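Search this site Enter search term Go

How to Oil a Wooden Table

A bare wood tabletop needs oil when water stops beading on it. For most kitchen tables that means twice a year. I do mine in June and again before the heating comes on. The work takes an afternoon, plus a night of drying.

You will need a hardwax or plain table oil, two lint-free cloths, a fine sanding pad and a bucket of warm water. I use Drendard clear, but any oil sold for food surfaces will do. A small can goes a long way.

Wipe the table with a damp cloth and let it dry for 2 hours. Sand lightly, always along the grain. Pale woods show cross scratches badly once the oil is on, so keep the strokes long and the pressure even.
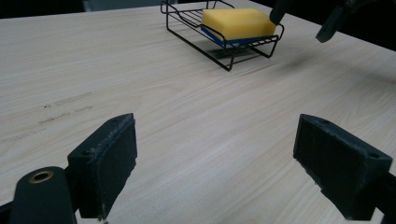

Vacuum up the dust, then go over the top again with a barely damp cloth. Old drips of candle wax should be lifted with a plastic scraper before you sand - the pad only spreads them.

Pour out a spoonful of oil and work it in with the first cloth. Cover one half of the table at a time. Leave it for about 10 minutes, then rub off everything that has not soaked in. Any oil left sitting will turn sticky.

Let it dry overnight with a window open. Put on a second coat only if the surface looks patchy in the morning. Keep wet things off it for a few days, and stand hot pans on a rack or trivet from then on.

Lay used cloths flat outdoors to dry before you throw them out. Oily rags bunched up in a bin can catch fire.

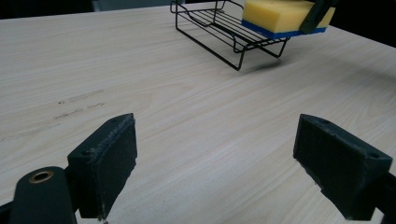 Gobnait Tierney wrote in to say that she thins her first coat with a little citrus solvent and finds it goes into old, dry boards much better. She leaves that coat a full day before the next one, and does the underside as well so the top stays flat. I have not tried the solvent, but oiling the underside is worth doing on any solid top. One thin coat is enough there.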